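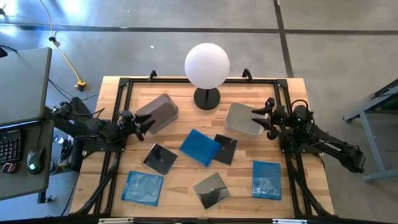
Busen wrote in the margin of the last page that gray bins are a mistake for small stuff, you stop seeing what's in them after a day, and could we please go clear all the way. Fair point! I half agree. The gray ones came out of the Loton order and there are still 20 of them on the shelf, so I'm going to keep using them for anything flat and save the clear ones for things I lose (which is most things).

Bench notes, November, started a bit after 4 in the afternoon.

Wanted to get the sorting for the Navarrete drawers settled before the next delivery. Current plan is blue things together, black squares together, and whatever is left over goes in the shoebox until I can stand to look at it. I tried sorting by size last month and hated it. You end up holding two pieces side by side every single time, and by the end I had 40 in a pile marked "medium??" which helped no one.

Color is so much faster. My only worry is the blues, we have at least two shades in stock and the Pokov ones look almost the same under the warm bulb. Need to try again in daylight before I print labels.

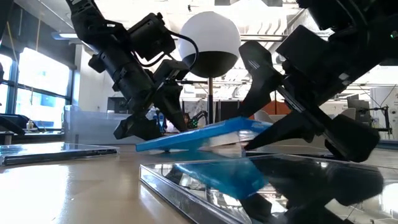
Labels, then. The roll has 83 left and I want one on the short end of every bin, same height, facing out. Last time I put them on the lids and then the lids got swapped, so for a while the felt was living under "clips."

Drawer liner: cut more than 70 cm off the roll and it was still short for the bottom drawer. Measure the back edge too, it's wider than the front. I keep forgetting that.

Still to do:
daylight check on the blues
ask whether Loton does the same bin in clear
find the good scissors
empty the shoebox (ha)

Stopped at 6. Drawers one and two are lined, the bottom one has a gap at the back I'll patch with the offcut.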